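Risgate Repair and Reuse Program
Progress report to the funder, second period
Prepared by Nataša Vukčević, program lead
Aug 17, 2021

You asked for a plain account of whether the repair sessions are keeping household goods out of landfill. My answer is that I doubt it as strongly as the April report claimed, and I'd like to correct the impression it left.

That report said 78 per cent of items brought in were repaired. The figure is right as far as it goes. It counts anything that left the bench marked "fixed", including toasters that needed the crumbs tipped out and lamps that needed a new globe. Ryan Catterall went back through the job cards and took out the trivial ones. What remains is closer to 40 per cent, and I would rather be funded on that number.

We also rang people whose items had been marked as fixed. Only 21 picked up or rang back, so I wouldn't lean on it. Several had since bought a replacement anyway. One woman in Ballov had kept both kettles.

Spending is on budget, apart from spare parts. The Vasić order came in $300 over the quote once freight was added, and we have covered it from the printing line. I don't expect to need more this year, but I said that last year too.

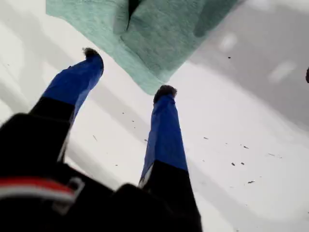 Gripper fingers in a V over a pale work surface.

On training, the fortnightly evenings are well attended and people enjoy them. Whether they learn to repair anything is another matter. We have no before-and-after test, and the feedback form asks if the evening was "useful", to which most people politely tick yes. I have drafted a shorter form that asks what they have mended at home since. It goes out next month.

The Misov stock system has been a disappointment. It was meant to save time on parts, and so far Ryan keeps the old spreadsheet going beside it - two sets of records that don't agree. The supplier says the next update will sort out the duplicate entries. We heard the same before the last update. Unless it improves by the end of the next period I'll recommend we drop the subscription.

The second site at Ballov is not ready to open. The hall has the space but the switchboard needs upgrading, and we have one quote where your guidelines ask for two. I have left its targets blank in the attached table.

For the next period we will report repairs with the trivial jobs listed separately, and follow up every large appliance by phone. The headline rate will drop. Please read it against the corrected figure and not the April one.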